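3. Study site and surface condition

3.1 The central walk

The survey was carried out on the central walk of the Cutosholm campus, a paved axis between two rows of institutional buildings. The walk is used by people on foot at all hours and by service vehicles in the early morning. It was selected because the main paved surface and the parallel sidewalk differ in color, level and finish, yet lead in the same direction and are open to the same users.

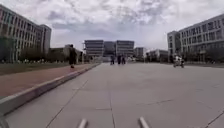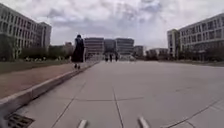
Figure 2. The central walk under overcast sky: light grey slabs with dark joints, the raised curb on the left, and the reddish-brown strip and grass beyond it.

The main surface was laid as cast concrete slabs on a compacted base. Campus records give no date for the original work, but they do list two later repairs, both limited to joint sealing. The slabs were not lifted in either case. For the survey, the walk was divided into 27 bays of equal length, numbered from the south end, and each bay was treated as one unit for the recording of joints, surface defects and drainage.

The curb marks a change of level along the full length of the surveyed section. Its height was measured at the middle of each bay with a steel rule held against the face. Where the top edge had been worn or chipped, the reading was moved to the nearest sound point and the shift was noted on the bay sheet. Curb height was lower in the southern bays, where the slabs had been built up slightly to meet an older entrance.

3.2 Joint survey

Joints were classed as sealed, partly sealed or open. A joint was recorded as sealed when the filler was continuous and level with the slab or no more than 5 mm below it. It was recorded as partly sealed when gaps were present but the filler still covered more than half of the length. All others were recorded as open. In total, 1169 joint segments were recorded, a segment being the length between two adjacent joint crossings or between a crossing and the curb.

Two observers worked through each bay independently and compared sheets at the end of the session. Disagreements were settled by a second visit to the segment. Most of them concerned the boundary between sealed and partly sealed, where fine soil had settled over the filler and had to be brushed away before the class could be assigned. Observers were told to brush every segment in the second round, whether or not soil was present, so that both rounds could be compared on the same terms.

Open joints were more frequent next to the curb than in the middle of the walk. This agrees with the expected path of surface water, which follows the cross fall toward the curb and then runs along it to the nearest inlet. Grass was found growing in open joints in a small number of bays. These were marked separately, as roots can widen a joint independently of traffic or temperature.

3.3 Drainage

Surface water from the walk is taken by slotted metal grates set into the pavement near the curb. Each grate was checked for blockage, for level relative to the adjoining slabs, and for movement under foot load. Grates were photographed before cleaning and again after it. Blockage was expressed as the share of slot area covered by leaves or soil, estimated from a clear sheet printed with a 10 mm grid and laid over the grate.

Standing water was mapped separately on a Saturday, when foot traffic was low. A Tipoki hand level was used to find low points in dry conditions, and the same points were visited after rain to see whether water had collected there. Only depressions that held water at the second visit were kept in the data set. Nineteen low points met this condition. Their outlines were chalked on the slab and measured along the longest and shortest axes.

The low points were unevenly distributed. Bays with a grate at or near their midpoint had few of them, and those were shallow. The deeper ones occurred where two grates were far apart and the joint between neighboring slabs was stepped. A stepped joint can hold back a thin film of water even where the general fall is adequate, and level readings taken only at slab centers would have missed this.

3.4 Use of the two surfaces

Pedestrian use was observed in May in order to relate wear to traffic. The main walk and the sidewalk were treated as separate channels. A person was assigned to the channel on which they crossed the count line, a chalk line at right angles to the curb in bay 14. People who changed channel before or after the line were not reassigned. Counts ran for 360 minutes, divided into equal blocks across the morning and afternoon, and were entered on the Vurnimmont tally form used in our earlier work at the Cedell site.

Group size was recorded where people crossed the line together. People walking within one slab length of each other were treated as a group unless they were clearly moving at different speeds. This rule is simple to apply on a slab surface, as the joints serve as a ready scale, but it is harder to apply on the sidewalk. There, observers sighted across to the nearest transverse joint of the main walk.

Wheeled users were recorded in a third column. The raised curb prevents most of them from changing channel between ramps, so their choice of surface reflects the point at which they entered the walk as much as any preference for the finish. They are therefore left out of the comparison of channels in Section 4 and included only in the estimate of total load.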